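Getting a place ready to sell without losing your mind (or your weekends)

Posted 31 Dec 2024

We sold our old weatherboard in November and I promised a few of you I'd write down what we did around the house beforehand. I'm no agent. I just scrubbed a lot of skirting boards and made a fair few mistakes, so take what's useful and leave the rest.

Start with the smells. You stop noticing your own after a week and buyers notice them in the doorway. I emptied the kitchen bin cupboard completely, washed it out with warm water and bicarb, and left the doors open overnight. Same with the fridge seal, which was disgusting (sorry, but it was). A cut lemon in the microwave with a bit of water, two minutes on high, wipe it out while it's still steamy. Done.

Brigitta Trummer, our agent, walked through with a notepad and wrote down every dripping tap and sticking door. I'd have been offended except she was right about all of them! The sticking doors were mostly old paint build-up. Rub a candle stub down the edge, open and shut the door a few times, and you'll see where the wax comes off. Sand only there. I took far too much off the laundry door before I worked that out and now it rattles, or it did, it's someone else's rattle now.

Grout: an old toothbrush and a paste of bicarb and water, left for a quarter of an hour. I did buy a grout pen for the really grey bits near the shower. Practise on a corner behind the toilet first and keep a damp rag in your other hand for the tile edges.

Now, curtains and soft furnishings. These hold dust like you wouldn't believe, and dark colours show every bit of fluff once the blinds are up and the sun's on them. I put on a damp rubber glove and wiped downwards in one direction, then shook the glove off outside and went again. It beats those sticky rollers, which I'd been going through at a silly rate. For ribbed fabric go along the ribs, never across, or you just push the lint further in. 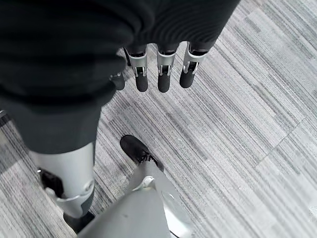

Dark ribbed fabric: always work along the ribs.

If you've got throws on the couch, wash them a good week ahead so they have time to dry properly. Mine went back on slightly damp the first time and the whole lounge room smelled like a wet dog, and we don't have a dog.

Walls next. Sugar soap, two buckets, start at the bottom and work up so you don't get dirty runs down a dry wall. We'd budgeted $300 for touch-up paint and bits from the hardware store and I was quite proud of sticking to it, right up until the front fence. The fence needed doing properly. All up, with the fence, a new letterbox and a fellow to clear the gutters, we spent $1790. I'd still do the fence again. It was the first thing in every photo.

For the touch-ups, don't just dab. Old paint fades and a fresh dab in the middle of a wall stands out like anything, even from the same tin. Use a small foam roller and feather it outwards, or bite the bullet and paint the wall corner to corner. Write the colour name and the room on the lid too, and leave the tins in the shed for the new people. My neighbour Reto Eder got left a whole shelf of unlabelled ones when he moved in and he's still guessing.

Garage and shed: I gave myself around 100 things to get rid of and kept a tally on the wall in chalk. Offcuts, jam jars, three broken rakes, a pram. It went faster than I thought, and the garage looked twice the size once you could see the floor. Sweep it with damp sawdust or torn-up wet newspaper so the dust doesn't fly about.

Last thing, on the morning of an inspection. Have one washing basket per person. Everything still lying about goes in the basket, and the basket goes in the boot of the car, and off you go for a coffee. Don't shove it all in the wardrobes. People open wardrobes!

I've still got the oven and the rangehood filters to write up, and the business with the wasps in the meter box, so I'll do those in the new year.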